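Home Kitchen Cleaning Small Spaces About Search

How to load a two-tier dish rack so the bowls really dry

I have washed up by hand for most of my adult life, and for most of it I was rubbish at the bit that comes after. I'd pile everything on the rack in whatever order it left the sink, go and watch telly, and come back to bowls with a puddle in the bottom and a cereal smell I couldn't explain. Then I moved to a flat with a kitchen the size of a wardrobe, bought a smaller rack, and had to learn to load the thing properly.

This is how I do it now. It's mostly about bowls, as bowls are what everyone gets wrong (plates more or less look after themselves once they're upright). It takes no longer than doing it badly, I promise!

What you need

A rack with two levels, if you've got the room above it. Mine is a Pimow, 40 cm wide, and it cost less than a takeaway. Any rack will do as long as the bottom part has some sort of grid or ridges that keep the crockery up off the tray. A flat tray is no good at all, the bowls just sit in their own drips. You'll also want a tea towel for the cutlery and something to wipe the tray with afterwards.

Step 1: Clear it first

Put away yesterday's stuff before you run the tap. I know. But if you start with three mugs and a colander already in there, you'll be balancing things by the end, and that's how I lost the lid of my nice Tijani casserole. Tip out any water sitting in the tray while you're at it.

Step 2: Sort by size on the draining side

Before anything goes on the rack I have a quick look at what there is. Bowls that match go together, and anything odd-shaped waits. Wash the matching ones one after another so they come out of the sink in a batch — otherwise you leave gaps for them and then have to shuffle everything along with soapy hands.

Step 3: A couple of bowls up top, upside down

The top basket is for things that drain best with their bottoms in the air. I put two bowls up there and stop. You can get a third in if you stack it over the others, but then the one underneath stays wet for hours, so what's the point? Leave a bit of a gap between them if the basket allows it. And don't put anything heavy up there. A wire basket on thin legs is not the place for a cast iron pan, however much you'd like it to be.

Step 4: The rest go on their sides underneath

I used to put every bowl upside down. It feels right, doesn't it? The trouble is that an upside-down bowl on the lower tray takes up a whole dinner plate's worth of space, and if the rim sits flat there's no air getting in. On its side, a bowl takes up far less room, the water runs off and the inside gets a proper airing.

Start with one bowl, tip it on its side, then bring the next one in behind it facing the same way. They'll lean on each other a little and that's what keeps them standing.
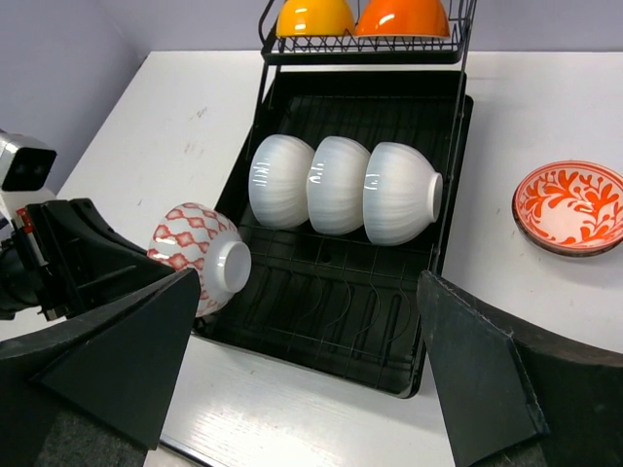 Plain white bowls in a row on the lower tray, with a red patterned one at the corner.

Facing the same way is the important part. If you turn one round so that two open sides meet, you've made a little closed cave and it'll still be wet at bedtime. Same if you push them too far into each other. Let them overlap a bit and no more. I can usually slide a finger between mine, and if I can't I ease them apart.

Your first bowl will want to roll. Prop it against a divider or the raised edge of the tray until its neighbour arrives. Shallow pasta bowls are much better behaved than deep round ones, and the very deep noodle sort I've given up on completely (they go in the top).

Step 5: Put the patterned ones in last

This is only my habit, so ignore it if all your crockery matches. I've got a few painted bowls from the Marari stall at our summer market, bought one July when I was meant to be buying tomatoes, and I like them at the near end of the row where nothing is going to be dragged over them. The last bowl in is also the first one out, and those are the ones I reach for at breakfast.

Small plates can wait on the worktop until the bowls have settled. Then you can see what space is left for them. 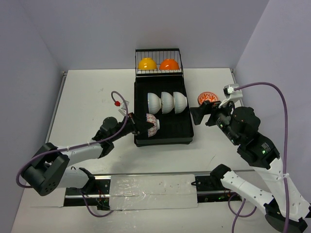

Lastum wrote in to say that tipping bowls sideways only works with a decent foot ring on them, and that the cheap ones without a ring skate about all over the grid. Fair point, and one I'd missed completely. If yours slide, try a folded cloth along the side of the tray for the first bowl to lean on, and take it out once the row is full so it doesn't hold the damp.

Step 6: Leave it alone

In my kitchen a full rack takes over 70 minutes to dry with the window open, and a good bit longer in winter. Resist the urge to keep poking at it. If you need the space sooner, dry the top bowls with a towel first, as they come out without disturbing anything.

When it's all put away, empty the tray and give the grid a scrub with an old washing-up brush. I do mine every 48 hours or so, and more often if we've had anything greasy. The corners are where the slimy stuff collects, and an old toothbrush gets into them nicely.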